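Write the floor rules before the task list
April 30, 2022

Most labs that teach robot arms to handle household items start with the task list. Ours did, for a while. A shoe rack, a few pairs of slides, two arms, and a script for the day. The rules came later, and they should have come first.

Litmont's handbook for shared robot rooms runs to 121 pages. I have read it twice and I agree with most of it. The part on daily practice takes up 2 of them, and that is where the trouble usually is: feet, chairs, cables, and whatever has been left within reach of an arm.

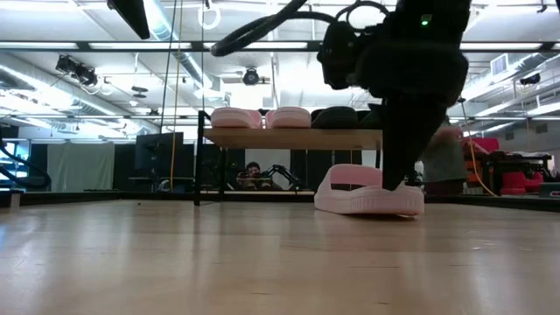 What a short rule sheet should cover

Start with people. If an arm is powered, everyone in the room should know it, including the person at the next desk. A line on the floor helps only when everyone agrees what it means.

Then chairs. An office chair rolls, and it ends up against the table rail. Heveo asks for every chair to be pushed back before a run starts, and I would copy that rule word for word.
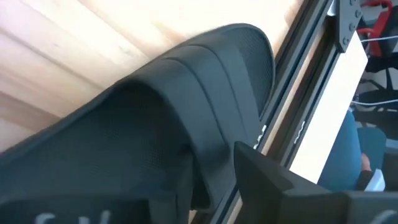 Cables come next. They should be tied up or routed away from where people walk, and someone should check them at the start of each shift — a five-minute job at most.

The table itself needs a rule too. Say which objects belong to the task and where everything else goes. A controller needs a fixed spot, so a hand can find it without looking.
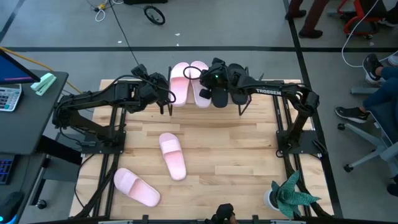 Palacios tried a longer sheet last July and people stopped reading it. Gurkard cut theirs to one side of paper, around 565 words, and taped it by the door. I prefer the short one. It can be read while the arms start up, and it can be changed the same day a rule proves wrong.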